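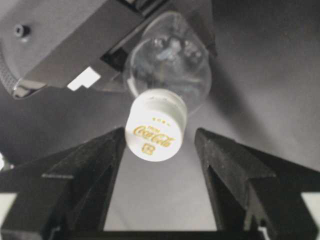
2018-11-07

Spent the whole afternoon on the Skurkus transformer, the big one with the folding wings, and my thumbs are killing me. Left hip ratchet is fixed! It had lost two teeth, so I swapped in the one from the junk torso Hiu-tung gave me back in July. Clicks nicely now, holds the leg out straight with the wing pack on. The right hip is still a bit mushy but I'm leaving it alone until the knees are done.

Knees: the pins are a hair too short. Wing-sze says the Prokari reissue used a longer pin and she might have a bag of them somewhere, so I've asked. If she can't find it I'll cut some from rod — not my favorite job, the last batch came out crooked and I had to drill one back out (sorry, Gervasio, that was your drill bit).

The helmet is the fun part. I always thought the red crest was a separate piece glued on, but it's molded in one with the faceplate and painted over. So the yellow bits showing at the tips are just bare plastic where the paint rubbed off. Touched up the left side with two thin coats, want to see it in daylight before I do the right.

Jang listing: a boxed one went for 338, missing the sword and one missile. Ours has both missiles and no box, so who knows.

Still to do: right side of crest, knee pins, chest sticker (Siham has the scan), and find that tiny spring I dropped under the bench.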